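Caderno de bancada — garra manual, almofadas magenta contra as lisas
Segunda-feira, 14h10. Comigo: Pirmin Wyss 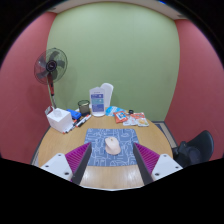 O que queríamos saber

Se as almofadas magenta de aletas (as que o Pirmin desenhou em cima da geometria da Besnard) seguram melhor um objeto baixo e arredondado do que as lisas que usamos desde o outono. O rato rosa em cima do tapete azul é um bom caso difícil: casca suave, sem aresta por onde agarrar, e um tapete que gosta de vir atrás quando se raspa por baixo. Com as lisas da Lorix já sabíamos o resultado, o rato foge para a frente como um sabonete.

Montagem

Bloco branco de cada lado, almofada de aletas, placa cinzenta escura por dentro. Parafusos apertados à mão e depois mais um quarto de volta. Da última vez fiquei-me pela mão e o bloco esquerdo ganhou folga a meio da tarde. Deixámos as outras coisas na mesa redonda (lenços, marcadores, copo das canetas, os pacotes) porque o classificador da Atance foi treinado com mesas demasiado limpas e quero ver como se porta com fundo a sério.

Corremos 138 pegas com as aletas e depois outras 138 com as lisas, mesma mesa, mesma luz, mesma pessoa a segurar na ferramenta (eu). Trocámos a orientação do rato de tantas em tantas, sem ordem marcada. Devíamos ter sorteado, fica para a próxima.

Notas soltas

Aletas: falhámos 21. Quase todas com os dedos a entrar em diagonal, em que só uma das pontas chega a sério à casca e o rato roda. De frente e bem centrado, uma maravilha! Dá para sentir na mão a almofada a ceder e a abraçar a curva, coisa que com as lisas nunca senti.

Lisas: deixei de apontar os motivos a meio, por cansaço, mas o Pirmin tem a contagem dos falhanços na folha dele. Pedir.

As pontas das placas cinzentas são finas e isso ajuda muito a entrar junto ao tapete. Por outro lado, se descer demais, a ponta prende no tecido e arrasta tudo. Aprendi a parar um nadinha acima e fechar devagar. O Pirmin desce mais depressa do que eu e mesmo assim arrasta menos — tenho de ver como ele faz o pulso.

Câmara: a visão larga é ótima para o contexto, apanha a mesa inteira e ainda parede e ventoinha, mas o rato fica pequeno quando a ferramenta está alta. Experimentei baixar o ganho por causa das paredes claras e piorou nas aletas, que perderam detalhe. Voltei ao valor anterior.

Gravações: 304 clipes no disco, contando os testes de aquecimento e os repetidos. A pasta chama-se skuvstead_aletas. Ainda não apaguei nada.

Dúvidas

Será que a vantagem é da forma ou só do material? As lisas são mais duras. Para separar as duas coisas precisávamos de umas lisas impressas no mesmo magenta. O Pirmin acha que consegue imprimi-las em abril, se a máquina estiver livre.

Também quero repetir com os marcadores, um a um. O meu palpite é que objetos finos se metem entre as aletas e saem tortos, mas gostava muito de estar enganado.

Por fazer

— imprimir o par liso no material das aletas
— sortear as orientações antes de começar
— medir a folga do bloco esquerdo no fim da sessão
— passar os clipes ao classificador e ver o que ele diz dos pacotes ao fundo
— pedir a folha ao Pirmin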